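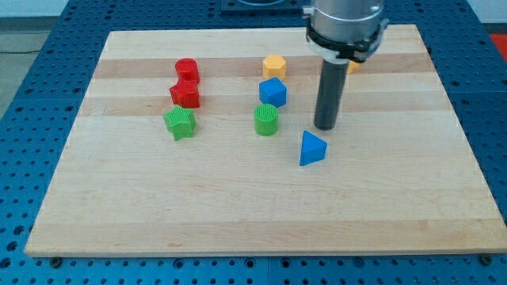

May, notebook, finish trials cont.

Third go at the board oil question. The Wultine sheet says food-safe in 8 hours and "full water resistance" after one coat. I don't believe either claim, so I cut maple offcuts from the same glue-up and did them side by side with plain mineral oil and the Lamptey wax blend.

Sanded everything to the same grit, wiped down, one coat each, left overnight on the rack by the door. Water drops on at 9:15 am, checked after 50 minutes.

- Wultine: ring under every drop, grain raised. So much for one coat.
- Mineral oil: ring, fainter than I expected. Might be the piece, it was from the denser end.
- Lamptey: beaded well, but the surface still feels greasy and picks up dust. Would not hand this to a customer.

Second coat of Wultine did better, I'll give it that. Still smells after a day and a half. Clornent swears by it in their catalog, but they also sell it, so.

Glue lines held up on all of them, roughly 60 wipes with a damp rag. That tells us very little. What opens a glue line is a sink left full overnight, and none of us has tested that properly. The Trestley batch came back with cracks after 6 weeks and we blamed the finish – I'm less sure now. Could have been the stock going in too wet. Did anyone write down the moisture readings? I can't find them in the back of this book.

Next: repeat with two coats on everything, same end of the plank this time. Soak one piece of each. Need more rags.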